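Prumel, el editor de escenarios que quiere ser también un juego: reseña

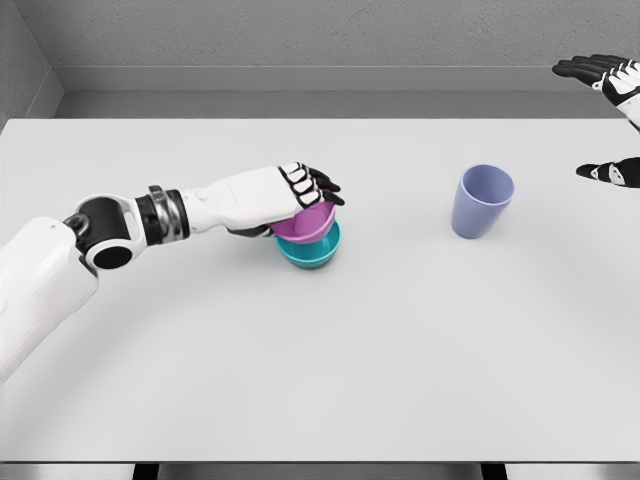
Una mano robótica blanca sujeta dos cuencos apilados sobre una mesa gris clara. Imagen generada por ordenador.

11 de abril de 2026

Llevo desde marzo entrando casi a diario en Prumel, el editor de escenarios con físicas del estudio Kotar, y sigo sin saber a quién se lo recomendaría. La ficha de la tienda promete construir un escenario jugable «en una tarde». El mío me costó bastante más, y eso que vengo de pelearme con herramientas parecidas y sé dónde suelen estar las trampas.

Empiezo por lo que funciona. La colocación de objetos es cómoda, con imán a la rejilla, rotación libre con la rueda del ratón y un deshacer que de verdad deshace. La biblioteca incluye 742 objetos de serie, cifra que Kotar repite en todas partes. Lo que no dice es que muchos son la misma caja con otra textura, o la misma columna más ancha. Si se quitan las variantes queda un catálogo decente para interiores y bastante pobre para exteriores. Quien quiera montar un bosque va a repetir árbol.

Las físicas son el argumento de venta y también donde empiezan mis dudas. Apilar, empujar y tirar cosas tiene gracia el primer rato. Las piezas pesan lo que tienen que pesar y las colisiones, con pocos objetos, son limpias. Cuando el escenario crece la cosa cambia. Pasados los 80 objetos activos, mi partida empezó a dar tirones, y una torre que se mantenía firme en el editor se vino abajo sola al pulsar «probar». En el foro recomiendan congelar todo lo que no vaya a moverse. Vale, pero entonces me estás vendiendo un sistema de físicas para que lo apague.

El editor de reglas me parece lo mejor del programa. Funciona con fichas que se encadenan (si ocurre esto, haz aquello) y se entiende sin manual, menos mal, porque el manual es una página con enlaces a vídeos. Monté un sistema de puertas y llaves sin escribir una línea. Para cualquier cosa más seria hay que pasar a Mowat, el lenguaje propio del editor, y ahí me encontré con mensajes de error que se limitan a decir «error en regla». ¿En cuál? Averígualo tú.

Del multijugador puedo hablar poco. Está limitado a 2 jugadores por sala y lleva la etiqueta de experimental desde el lanzamiento. En mis pruebas la sincronización fue correcta si ninguno de los dos tocaba el mismo objeto. Si lo tocábamos los dos, cada uno acababa viendo una cosa distinta en su pantalla. No pagaría por esta parte, y conviene tenerlo presente porque en el tráiler ocupa casi la mitad del metraje.

La galería de la comunidad anuncia 1,094 escenarios publicados. Me pasé varias noches rebuscando y encontré un puñado francamente bueno —un almacén con cintas transportadoras que me tuvo enganchado más de lo que quería—, enterrado entre copias del tutorial y pruebas vacías. El buscador no permite ordenar por fecha ni filtrar por duración. Las valoraciones tampoco ayudan: casi todo tiene la nota máxima.

Luego está Famier, el paquete de pago con materiales extra y ciclo de día y noche. Los materiales son bonitos. El ciclo de día y noche debería venir en el juego base, y así lo pensé cada vez que el editor me enseñaba el botón en gris con un candado al lado.

Kotar actualiza con frecuencia, eso hay que reconocérselo. En el tiempo que llevo con él han arreglado el guardado automático, que antes se comía los cambios si cerrabas demasiado deprisa, y han cambiado los atajos de teclado sin avisar. Lo segundo me costó un escenario entero y un cabreo considerable.

Lo mejor: la colocación de objetos y las reglas por fichas.
Lo peor: el rendimiento, el buscador de la galería y los errores de Mowat.
Nota: un aprobado justo. Si os llama la atención, esperad a una rebaja y dejad Famier para otro día.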